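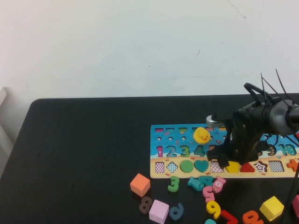 How do you make a one-colour version of a logo that already exists in full colour? You redraw it in solid black first, deciding shape by shape what stays, what goes and where a gap has to do the work a second colour used to do.

I love this job. It's the bit of logo work that gets left until a client rings up wanting pens or a rubber stamp, and then everyone panics and hits the greyscale button. Please don't! Greyscale gives you a dozen tints, and a stamp can't print a tint. Set aside an afternoon and do it properly.

I'll use the mark I drew for Morna, a small physiotherapy practice, as I go. It had two overlapping leaves, one pale green and one dark, with the name underneath in grey.

What you need

The original vector file (SVG, AI or EPS), any vector drawing program, a black and white printer, and a soft pencil. If all you've been given is a JPEG, scan or export it at 600 dpi and trace over it by hand. Auto-trace leaves lumpy curves and you'll spend longer fixing them than drawing them.

Step 1. Make a copy and turn everything black

Duplicate the artwork on to a new page, select the lot and fill it with solid black. Strip out gradients, shadows and transparency while you're there. It'll look dreadful. The Morna leaves turned into a sort of potato.

Print it anyway and stick it up next to the colour version. Whatever has vanished is your to-do list.

Step 2. Put the gaps in

Where two colours used to meet, you now need a line of empty space. Take the shape in front, offset its outline outwards, and subtract that from the shape behind. Most programs call these tools Offset Path and Subtract, or something close to it.

Go wider than feels right. Ink spreads, thread is thick, and a gap that looks crisp on a screen closes up on a canvas bag. My first try on the leaves was far too timid, and Oi-ling Lam, who cuts stamps, sent it straight back with a ring drawn round it in red biro. She was right.

Step 3. Drop what isn't earning its place

Leaf veins, tiny highlights, thin outlines round letters — try hiding each one in turn. If you don't miss it, leave it off. I kept one vein out of the original set and the leaf still reads as a leaf.

Step 4. Sort out the lettering

Grey type turned black gets heavier, so the name can suddenly shout over the symbol. Try a lighter weight of the same typeface, or make the name a touch smaller. Open up the letter spacing a little too, then convert the text to outlines and keep an editable copy somewhere safe.

Step 5. Shrink it

Print the whole thing 12 mm wide. Put it on the floor, stand up and look down at it. Blobs? Go back to step 2. Repeat until it's clear (my favourite part, it gets better so quickly).

Step 6. Make the white version

Don't simply swap black for white. White shapes on a dark background look fatter than the same shapes in black, so thin them very slightly and check the gaps again. Villads Riis taught me to print the two side by side and squint, and I've done it ever since.

Step 7. Save and name the files

Save each version as SVG and PDF, plus a PNG with a transparent background for people who only use word processors. Keep the names dull:

morna-logo-black.svg
morna-logo-white.svg
morna-logo-colour.svg

Pop a note in the folder saying which one goes on what. Stamps, engraving and embroidery get the black file, dark T-shirts and van doors get the white one.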